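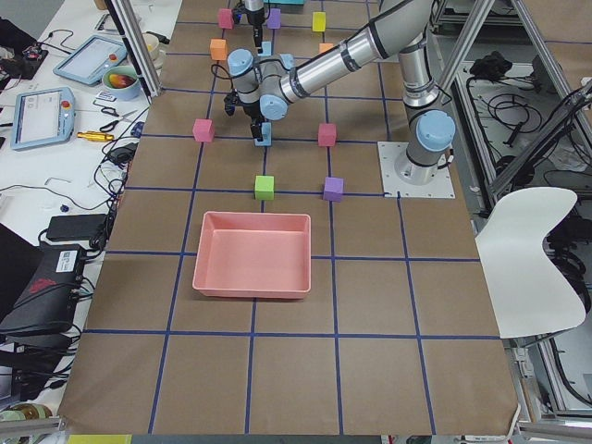

Farzana Bhutto perguntou se o Litavent precisa mesmo de ficar doze horas desligado antes da primeira utilização, porque no folheto da caixa vem assim e ela queria a casa fresca ainda nessa tarde. Não precisa, Farzana! Isso vale para o aparelho que viajou deitado. Se veio de pé, pode passar já à secção 3. E como a pergunta volta sempre em setembro, quando o pessoal começa a pensar em tirar a humidade dos quartos, reescrevi esta parte toda com mais calma.

3. Montar e ligar o desumidificador

Eu tenho o modelo 400, o mais pequeno, mas os passos são iguais no 1058 (só mudam as rodas, que nesse já vêm postas).

1. Tire as fitas todas, incluindo a que está por dentro da porta do depósito. Esqueci-me dessa na primeira vez e andei meia hora a achar que a boia estava avariada.

2. Encaixe as rodas com o aparelho encostado a uma parede, levantando um lado de cada vez. Não o deite, nem por um minutinho. Se deitar, volta a valer a espera das doze horas.

3. Escolha o sítio. A grelha de trás quer um palmo de folga até à parede, e a saída de cima tem de ficar livre — nada de cortinas por perto, nem roupa pousada.

4. Puxe o depósito com as duas mãos, veja se a boia mexe para cima e para baixo e volte a metê-lo até ouvir o clique. Sem clique não arranca, fica só a luz vermelha acesa.

5. Ligue a ficha diretamente à tomada da parede.

CUIDADO: não use extensões nem triplas. E não mexa na ficha com as mãos molhadas depois de despejar o depósito (parece óbvio, mas é exatamente quando dá vontade).

6. Carregue no botão grande e espere. A ventoinha começa logo, o compressor pode demorar até 3 minutos a entrar. Esse silêncio inicial é normal.

7. Rode o seletor para o nível do meio e feche portas e janelas. Eu deixo assim a primeira noite inteira e só depois é que ando a afinar.

Nota sobre a mangueira: quem quiser escoamento contínuo pode usar a mangueira Flonusent, que enrosca na saída traseira. Tem de descer sempre, sem barriga nenhuma pelo caminho, senão a água volta para trás e enche o depósito na mesma. A minha vai para o ralo da lavandaria e passa por trás da máquina.

Nota sobre o filtro: os filtros Bako servem nos 2 modelos. Lave o seu com água morna, sem detergente, e deixe secar à sombra antes de o voltar a pôr. No inverno faço isto de quinze em quinze dias, no verão quando me lembro.

Se a luz vermelha piscar

Primeiro despeje o depósito, mesmo que lhe pareça quase vazio. Se continuar a piscar, desligue da tomada, espere uns minutos e ligue outra vez. Se piscar a vermelho e verde ao mesmo tempo é o sensor, e aí já é assunto para a assistência da Rirnulis. Tenha à mão o número de série, que está na etiqueta por baixo da pega esquerda — tire-lhe uma fotografia antes de encostar o aparelho à parede.

A limpeza do depósito e a arrumação no fim da estação ficam na secção 4.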